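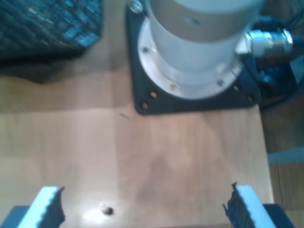
The gripper over the bench at the Cesard open day.

Mercy Muriithi has one rule for visitors, and she gives it before she gives her name. "Don't clap," she says. "The last group clapped when it did something, and then they clapped when it did nothing, and after that I couldn't get them to stop."

There is no clapping on 27th September, when Cesard opens its workshop on the edge of Mellelport to anyone who has signed the sheet by the door. There is a lot of standing with arms folded. The robot's two fingers hang over a wooden tabletop with their toothed inner edges facing each other, and the crowd looks at them the way people look at a dentist's tray.

"Everyone says teeth," Muriithi says. "They're pads. They grip. Though my nephew asked what it eats, and I told him visitors, so I suppose I'm part of the problem."

She has worked on the arm for 30 months, most of them spent on what she calls the dull end of the job: picking a thing up, putting it down, doing it again. The log for the current task stood at 1,302 attempts that morning. Asked how many had gone well, she looks for her coffee.

"Enough to invite you," she says.

Her colleague Musyoka Athumani runs the talking part of the demonstration, a job he says he got by being out of the room when it was handed out. He spends much of it on the bench, and in particular on the pale cylinder bolted to its square black plate, with a cable running off to the side.

"People want the arm to wave," he says. "I want to talk about bolts. If the plate moves a hair, everything you measured yesterday is a story you used to tell."

Did anyone ask about bolts?

"One man. He was from Rugemalira, and they sell bolts."

The question they do get, every time, is about jobs. Athumani has stopped giving the long answer. "I say come back in February and watch it try a new object for the first time. You'll go home feeling very employable."

Muriithi is less inclined to joke about that one. Her first job was on a packing line, 40 hours a week, and she remembers her wrists. "I don't miss it," she says. "I'd have missed the pay, though. Both of those are true and I don't have a slide for it."

By late afternoon the sheet by the door has gone onto a second page and the biscuits have run out. A boy near the front asks whether the robot is tired.

"No," says Muriithi. "Ask me."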